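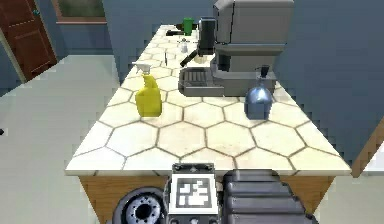
An espresso machine on a counter with hexagon tiles.

Magazine > Branding > Packaging
2 min read

When Cenau changed the color of its coffee bags, the sales team was worried. The old red was known by every shop owner in Jornen. The design studio Hotance printed 293 test bags in two greens and put them in four shops. Customers took the darker one more often. Now the company has ordered 1,000 bags, and the old logo stays in its place.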